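Facilities and Housekeeping Board > Shared Kitchens > Replacement schedule for dish wands and brushes

lkincaid_facilities
Posted 9:19 AM

Good morning. I am revising the kitchen supply standard for the Oyewole residence halls and would welcome comment before it is submitted in August. The present text requires that every dish wand in a shared kitchen be discarded on the first of the month, regardless of condition. Our order for the coming year stands at 2000 refill heads. The purchasing office has asked whether that figure can be reduced to 1000 without a decline in hygiene.

Please state the type of kitchen you manage when replying.

Loretta Kincaid
Residence Services

Plerov_Annex
Posted 9:52 AM

We manage nine shared kitchens for graduate tenants. We ended the fixed monthly date two years ago and now replace on inspection. The housekeeper checks the pad during the weekly visit and removes it if the scouring layer has lifted, if there is an odor after rinsing, or if food is lodged in the sponge. Consumption fell, and we received no complaints.

I would support the lower order.

wasine_housing
Posted 10:40 AM

I must respectfully disagree with the previous reply. Inspection depends on the judgment of whoever is on duty, and that judgment varies widely. In our buildings one housekeeper replaced everything weekly and another replaced nothing for a full term. A fixed date is simple to audit. If the budget is the concern, the interval could be extended to six weeks and the rule left otherwise as it is.

Plerov_Annex
Posted 11:05 AM

The variation described above is a training matter. We addressed it with a single printed sheet kept inside the sink cabinet. I can supply the text on request.

Skidasska_Hall
Posted 1:19 PM

Our office oversees 19 kitchens, most of them without a dishwasher. I would draw attention to storage, which the draft does not mention. Wands left lying in the sink stay damp and have to be replaced far sooner than those hung on a hook. I would also ask that the standard specify handles with replaceable heads. We still receive one-piece brushes from time to time, and the whole item must be thrown away.

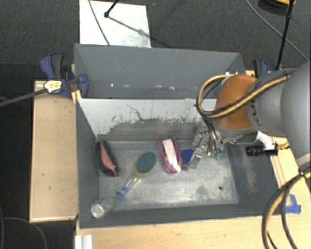 Dish wand with green scouring pad and clear handle section.

wasine_housing
Posted 1:47 PM

Agreed on storage. I remain opposed to inspection as the only test.

lkincaid_facilities
Posted 3:30 PM

Thank you all. The next draft will require hanging storage and replaceable heads. On the interval, I intend to propose inspection at each weekly visit, with a six-week limit in every case. Plerov_Annex, please forward the printed sheet to my office so that it may be attached as an appendix.

Plerov_Annex
Posted 3:44 PM

Sent. I still consider the six-week limit unnecessary, and I ask that this be recorded with the comments.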